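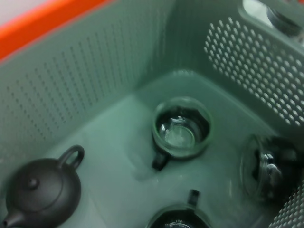
Clearing up after tea is a fair test of a household robot, and a better one than folding a shirt. A shirt forgives a bad grip. A glass cup does not.

Most published success rates for kitchen work come from opaque, rigid objects set apart from each other on a plain surface. Put a few clear glass cups and a small black teapot in a perforated basket and the problem changes. Depth sensors return poor readings from glass, and the holes in the basket wall add edges that have nothing to do with the cups. One cup on its side needs a different approach from the one standing upright next to it. The handle is the obvious place to hold, but it may be facing a neighbour or the wall, with too little room for two fingers to close.

At Odoi, Esi Agyeman ran 50 attempts at unloading a tea set on to a shelf. Upright cups went well. Of the attempts that began with a cup lying down, 9 ended with it on the shelf the right way up and without help. Her colleague Arwel Cadwaladr regards this as a planning fault, as the arm rarely tried to turn the cup before lifting. I think it is also a sensing fault, and that a camera at the wrist solves only part of it. Close up, the arm loses sight of whatever its elbow is about to hit.

The shop floor is further ahead for dull reasons. The Bralness packing line handles two shapes of jar, always upright, under fixed lighting. A kitchen offers none of that.

My position is that machines can do parts of this chore now, slowly, with a person within reach. A buyer should ask for the failure rate on glass, in clutter, with the starting positions chosen by someone other than the seller.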